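Packing the Day Bag: Notes for June

Readers of the Clerndale household pages have asked how a backpack should be prepared for a full day away. The method set out below is the one I have followed for 15 months.

Preparation begins on Wednesday evening. The bag is emptied completely, every pocket is turned out, and receipts are discarded. Heavy items are placed against the back panel. Papers go in next, inside a stiff folder, and the lunch container is added in the morning.

Otis Wojcik prefers to pack with the bag standing upright. I lay mine flat on the table - the main compartment is easier to reach that way. 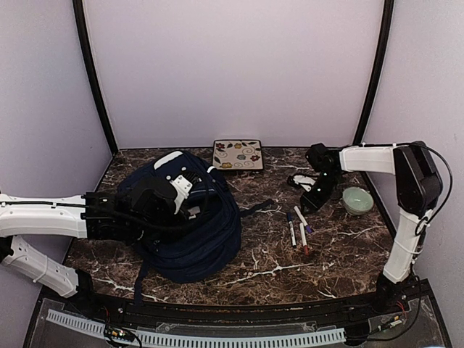 Straps should be loosened before packing and adjusted again once the bag is on the shoulders. Carys Wynne has asked for a note on rain covers, and one will follow after the Trarau trip.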